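Picking at Eltbridge: what changed on the sorting bench

June 11, 2024

The sorting bench at the Eltbridge parts depot used to be staffed by two people per shift, moving small mixed goods from one bin to another by hand. Since November most of that picking has been done by an arm. We spoke with the shift lead who runs the cell and who worked the same bench by hand before that. She asked to be identified by job only.

Her first point was about wording. "People say the robot took over sorting. It took over picking. Sorting is deciding what a thing is and where it should go, and a fair amount of that still comes to us."

The depot handles returns and loose stock for Stiseck, a hardware and gift wholesaler. Items arrive unboxed and out of order. The old method was a tray, a lamp and a printed list. The new one is a pair of bins on a table, with the arm reaching in from the side. The control software is from Barrientos and was set up on site in 11 working days.

Throughput came up early, and she was careful with it. In the last full month the cell logged 3760 completed picks. "That is a count of things moved from one bin to the other. It does not tell you how many were moved well. We keep a separate sheet for drops and double picks, and I read that one first."

Asked which items cause trouble, she answered by shape. Flat things lie too close to the floor of the bin. Rings and wire slip through the fingers. Anything with a strap can drag its neighbors along. "A block is easy. A strap is a different object every time it lands."

The job has split into parts that did not have names before. One person loads and watches. The other handles what the arm leaves behind, checks the log and does the small maintenance: cables, clamps, the condition of the bins. The two swap halfway through the shift. She pushed for the swap after the first weeks, when the person watching reported more eye strain than the hand pickers ever had.

"Hand picking made your wrists sore. Watching makes you slow," she said. "You sit there and nothing goes wrong, and then something does, and your hand is in the wrong place for the stop button."

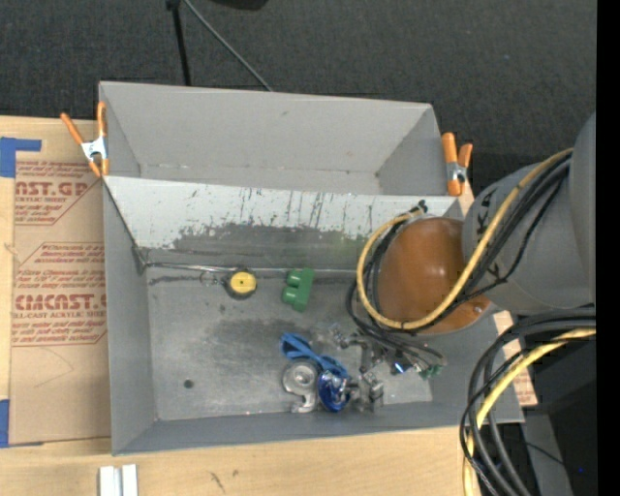 Bin wear was not in the original plan. Paint goes first, then the surface under it marks up, and the vision settings may need another look once the background changes. She now records bin condition at the start of each week - a short note, no photographs. Clamps are checked at every changeover. If a bin shifts, the taught positions are off and the cell has to be set up again.

Training took longer than the installation. Staff were given 3 sessions on the software and had to work out the rest on shift. A similar cell at the company's Jornska site started later and got a written procedure, most of it taken from notes kept at Eltbridge. She would have liked the writing time to be paid as such. It was done between loads.

No one on the bench was let go. One picker moved to receiving at his own request, and his place was filled from inside the building. Pay grades have not changed. She considers that an open item, given that the work now includes fault clearing and log review, and she has raised it with the site manager. The next review of the cell is in November.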